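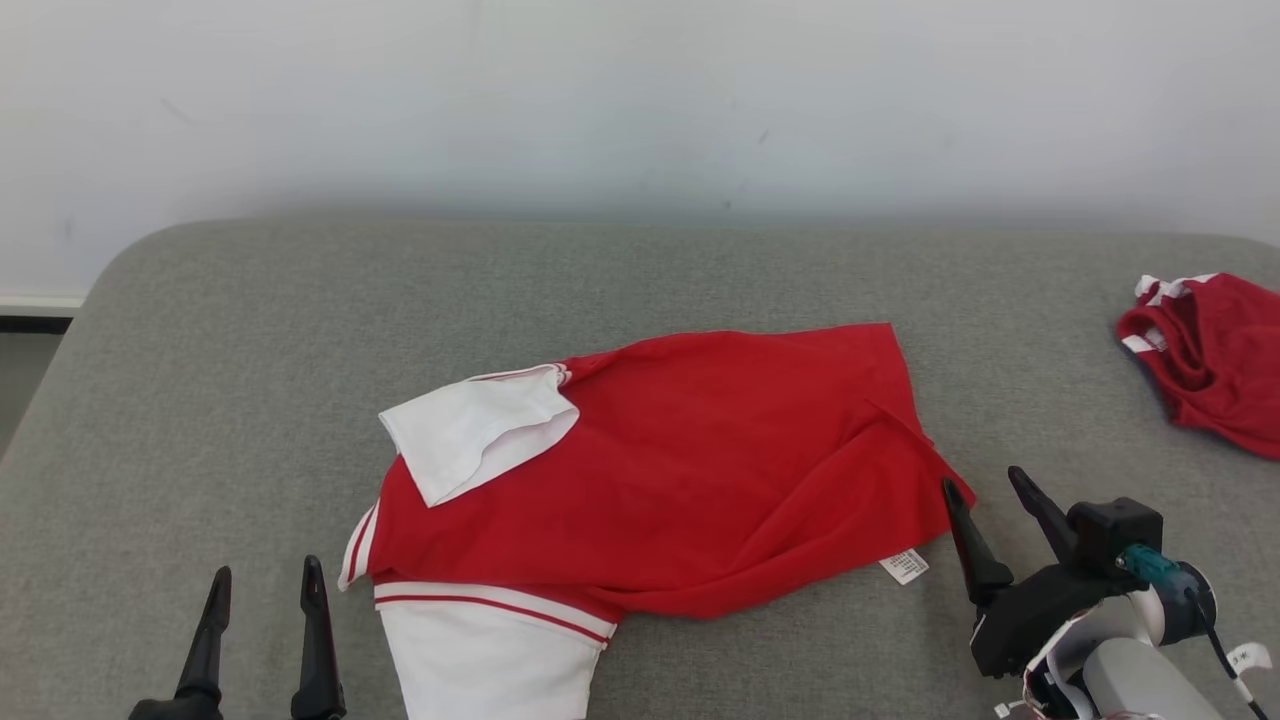
Red and white kit, wash notes. Making this a thread so I can find it again next season.

Background: we play in the Clustville rec league and I do the shirts and shorts for the whole team. They come home in one bag, they go through my machine, they go back folded. I've done it since June.

The shirts are red with white trim and a white collar. Whoever picked that never had to wash it. Red body, white collar, and the white sits right up against the red the whole way.

First rule: cold water, every time. I set the machine to 60 once because the goalkeeper's things were caked in mud, and one collar came out pink. It is still pink. He doesn't mind, I do.

(60 is Fahrenheit on nothing I own, for those asking. My washer is a European one, so it's Celsius. 60 is the hot setting.)

Second rule: inside out. The trim stays cleaner and the fabric doesn't pill as fast on the front.

Third: nothing sits wet in the bag. If the game ends late I at least rinse the kit in the tub and hang it over the rail. Wet red against wet white overnight is how you get a stain that never leaves.

Detergent. I used Lulon for a while, the liquid. It did the job but the smell stayed in the shirts. Now I buy whatever unscented one is on the shelf.

Color catcher sheets – I put in 2 per load. They come out faintly pink, so something is landing on them instead of on the collars.

No softener. These are sports fabrics and softener leaves a film, then they hold on to sweat. The shorts especially, the elastic gets a slick feel and never quite loses it.

Drying: on the rack, in the hall, away from the window. I used to put them out on the balcony on Krajewska and the sun took the shoulders down a shade. You can tell which shirts were on the outside of the line.

The dryer is out. I tried it for a couple of pairs of shorts and the waistbands came back tight and wavy.

Folding. Shirts: face down, sleeves in, sides to the middle, then bottom up to the collar. Collar ends up on top so you can see right away if it needs another go.

If a shirt comes off the rack crumpled I shake it out first and smooth it flat with my hands. No iron. Ironing over the trim leaves a shine.

Shorts: leg over leg, then bring the bottom up to the waist. They never stay as square as the shirts do. A loose stack is fine, it all goes in the same bag. 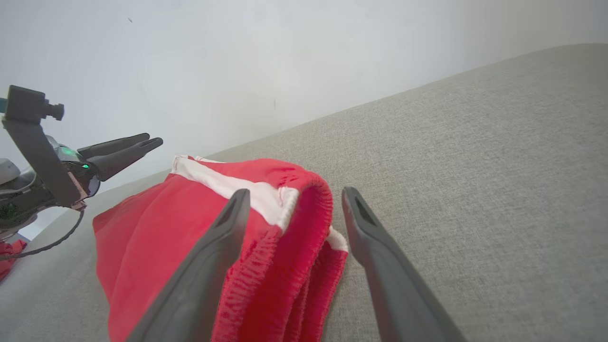 Do you wash the shorts separately from the shirts?

Same load, same cold setting, as long as the shorts aren't muddy. Muddy ones get a rinse in the tub first and then go in with the rest.

Grass stains on the white parts: a bit of dish soap, an old toothbrush, leave it 90 minutes, then wash as normal. It takes the green out of the trim. On the collars it works less well, the fabric is thicker there.

Care labels. Read one before you do anything, even if you think all the kit is the same. Our replacement shirts came from Skellach, a later order than the first lot, and the label asks for a lower spin.

Timing, for anyone taking over: wash the same evening, rack overnight, fold the next night. A full team's kit is 4 loads if you don't stuff the drum. I did stuff the drum for the first month and the collars at the bottom never rinsed properly.

Shirts go in the bag first, shorts on top, socks in their own sack. Socks are another thread.

Oct 23, 2021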